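Week 8 notes: Showing a robot what you want (teleoperation and hand guiding)
Robot Learning for Beginners, Dorgate campus. Notes updated 12 December 2023.

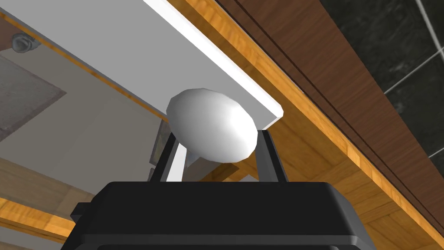 Fig. 1. The egg held between the two gripper fingers, kitchen simulation.

These are my own lecture notes, tidied up a bit (not a lot). If you missed the lecture you should be able to follow along, but please do the reading from week 7 first or the bit about action spaces is going to feel like it came out of nowhere.

Where we got to last time

We spent last week writing down a task by hand: go to this point, close the fingers, lift, move over there, open. A few of you got it working for the block, and then I moved the block and everybody groaned. Fair enough! Scripts are lovely when the world sits still. This week we try the other way in, where a person does the job through the robot and we keep a record of it, and later on a policy learns from the record.

Two ways of showing

Hand guiding (the books call it kinesthetic teaching). You grab the real arm, it goes floppy because the motors are only cancelling out gravity, and you push it through the task. I'm very fond of this one. You can feel when the wrist is running out of room, and most people get the hang of it in a few minutes. The trouble is that your own arms end up all over the camera view, and if there are two robot arms you need to be a bit of an octopus. It's also hard to be gentle with the fingers when you're shoving the whole arm around.

Remote control (teleoperation). You move something else and the robot follows. The something else might be a gamepad, a 3D mouse, a headset with hand controllers, or a small copy of the arm that you move joint by joint. Your body stays out of the picture, and it works in simulation too, which matters for us because we have one real arm and a lot of students.

For the assignment you'll be using remote control in the Treltari kitchen simulator. Hand guiding happens in the November lab session only, so if you went to that, hang on to your notes for the comparison question.

Why the egg

I get asked this every year. Couldn't we pick up a mug? Sure, and the mug is in the warm-up. But a mug forgives you. Come at it a bit crooked and it will usually shuffle into place between the fingers. An egg is curved in every direction, so with two straight fingers you only touch it over a small area on each side, and where you touch decides nearly everything. Grip too low and it wants to pop up and out. Grip off to one side and it rolls.

Look at the angle in Fig. 1 for a second. The egg is tilted, and most of it stands up past the fingertips, with the white board very close to its top. So if you're driving, you have two things on your mind: the hold itself, and how much space you've got on the far side of the thing you're holding. Beginners watch the fingers. Try to train yourself to watch the far end of the object instead. The robot's collision check in our setup knows about the arm and the gripper, but it doesn't know about whatever you've picked up, so keeping the egg clear of the furniture is your job.

One more thing about views. The wrist camera moves with the gripper, so the fingers stay put on your screen and the kitchen is what leans. The cupboards can look wildly crooked when they're perfectly level and it's your wrist that has turned. It makes some people a little queasy at first! If you get lost, let go of the clutch, flick over to the room view, work out which way is up, and come back.

What gets recorded

Every step of the simulator we save one row. In that row you'll find the joint angles, the gripper opening, the pose of the wrist, your command (what you asked for, as opposed to what the arm managed), and a pointer to the camera images. Please don't mix up the command and the result. They're close when you move slowly and quite far apart when you don't, and half of the odd policies I see in marking come from training on the wrong column.

The egg's own pose is saved as well, but it lives in a separate file, and your policy isn't allowed to see it. It's there so the grading script can check where the egg ended up.

A whole run from reset to finish is called an episode. Episodes longer than 300 steps are trimmed by the loader, so if you like to dawdle, your careful placing at the end may never reach the learner. Practise until you're comfortably under that.

Driving tips

Start every episode from the reset pose and wait a beat before moving. Come in along the line you want to grip on, with the fingers open wider than you think you need. Close slowly. The colour of the trigger bar tells you how hard you're asking the fingers to squeeze, and you want it to stop in the low part.

Then pause. I know it feels silly, but a short pause after closing gives the learner a nice clear bunch of rows where the fingers are shut and nothing else is changing. Without it, the policy often learns to start lifting before it has hold of anything.

Use the clutch whenever your hand gets into an awkward spot. With the clutch out you can move your own hand back to the middle and the robot stays where it is. Short strokes are fine.

Don't hide your mistakes, or not all of them. If you fumble the approach and fix it, keep the episode. A policy trained only on perfect runs has never seen what to do when it's a bit off, and it will be a bit off all the time. If you drop the egg, though, mark the episode as failed and reset. Fishing it off the floor is a different task.

Pick one way of doing it and stick with that. If you go in from the left half the time and from the right the other half, a simple policy may average the two and drive straight down the middle, which isn't where you wanted to be. We'll look at models that cope with this better when we get to diffusion policies, but your baseline this week won't.

Assignment 4

Collect 200 successful episodes per pair. You can split the driving between you, but say who drove which ones in the log, because people have surprisingly different styles and I'd like you to look for it in the plots.

Train the baseline behaviour cloning policy with the settings in the handout folder. Leave the batch size at 64 to begin with. Change one thing of your own choosing after that and tell me what happened, including if nothing did.

Write two pages. I want the success rate, a plot of gripper opening over time for a handful of episodes, and a paragraph on the worst failure you saw and what you reckon caused it. If you were at the hand guiding lab, add a few lines on how the two ways of showing felt different.

Bits and pieces

The Inance controllers are in the grey cupboard and need to be put back on charge. The 3D mice can be borrowed overnight, the headsets can't.

If your recorder freezes on saving, you've probably got the room view set to full resolution. Turn it down and restart.

Reading for next week is the chapter on compounding errors, plus the short Lại tutorial on labelling failed episodes. Skip the proofs on a first pass and come back to them after you've watched your own policy wander off somewhere strange.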